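Student Project Report: Storage at the Front Cabinet
Shiyu Peng and Ravindran Poojary
Nov 4, 2023

1. Aim

Our project looked at one small piece of furniture and asked how people put things away in it. We chose the white cabinet with the open cubbies over the counter. It has drawers below, and most of the cubbies are small. We wanted to know which items end up in a drawer and which stay out.

2. Method

We asked 35 students to fill in a short form. Eight of them also agreed to put away a set of everyday items while one of us took notes. The drawer was empty at the start of each turn.
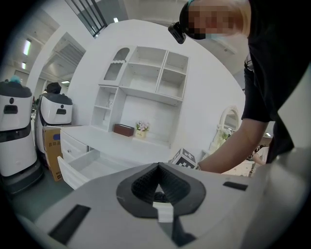

The box and the flowers stayed on the countertop for every turn. Rasmus Krūmiņa suggested this after the trial run, when people spent most of their time moving the flowers and forgot the other items. We did not use the results of the trial run.

3. Results

On the form, 83 percent said they would put an umbrella in a drawer if there was no stand by the door. Keys and mail were more mixed. Several people wrote that they leave both on the counter and clear them off on the weekend.

The umbrella was the hardest item to place. A folded umbrella is long for a drawer like this, and laying it diagonally gives it the most room.

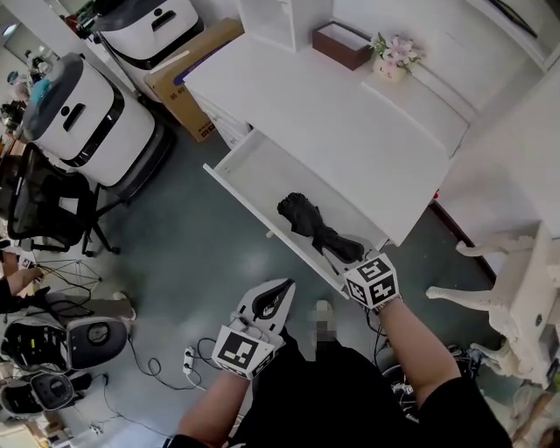

Two people rolled the fabric tight before putting it in, and the others left it as it was. Ragnheiður Bergmann pointed out that our form never asked about wet umbrellas. We should have included that.

4. Changes for next time

We would add a question on wet items and measure the inside of the drawer first. The second round is planned for January, with the same cabinet and a longer list of items.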